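Isthorpe library opens its shelves to things that are not books

ISTHORPE — The public library on Arroyo Street has spent most of its life asking people to be quiet. As of this month it will also lend them a pressure washer.

The branch opened its "library of things" in June, in the old periodicals room, which had been home to four armchairs and a complete run of a magazine about canals. The canals have gone to the basement. In their place are 68 items that a person might want once a year and resent owning for the rest of it: a carpet cleaner, a tile cutter, a punch bowl with matching cups, two tents and a sewing machine that weighs as much as a calf.

Borrowing works the way it does for novels. Residents show a card, sign a form and have a week. The form is longer than the one for novels, and the paragraph on the chainsaw sharpener is in bold.

The town council put up the shelving and the insurance. Nearly everything else was donated, and the donations say a good deal about Isthorpe's closets. The branch was offered 11 bread machines in the first two weeks and accepted two. It turned down an inflatable hot tub on the grounds that it would have to come back, and someone would have to look at it when it did.

Demand has been brisk and a little hard to predict. The carpet cleaner is booked into the fall. The punch bowl, which staff had privately written off, has been out every weekend. The telescope has been borrowed once and returned the next morning with a note that read, in full, "Cloudy."

Late fees are 50 cents a day, the same as for a paperback, a rate the branch admits was set before anybody asked for the pressure washer. There are no plans to raise it. There is a plan to telephone people.

Not everyone is charmed. Milari Hardware, two doors down, has rented out tools for 76 years and has noticed that the library does it for free. The shop has put a sign in its window reminding customers that it also stocks the parts that come off borrowed things. Relations are described by both sides as cordial, and the library bought its extension cords there.

Toys and games make up the second-largest group, after anything with a motor. Most came from the Enisdale playgroup, which cleared out its storeroom this spring and sent over puzzles, stacking sets and a marble run in four separate bags. The branch checks each set for missing pieces on return, a job that has proved less restful than it sounded.
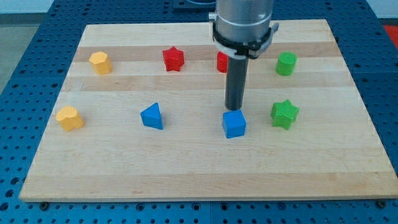
Small colored blocks on a wooden board. Games and puzzles may be kept for two weeks.

The next round of donations will be taken in September, at the side entrance, between 10 a.m. and noon. The library would like a dehumidifier, a decent ladder and a second carpet cleaner. It hopes to reach 100 items by the end of the year.

Bread machines will be considered case by case. The canal magazines are still available and can be requested at the front desk, where they ask for a day's notice on account of the stairs.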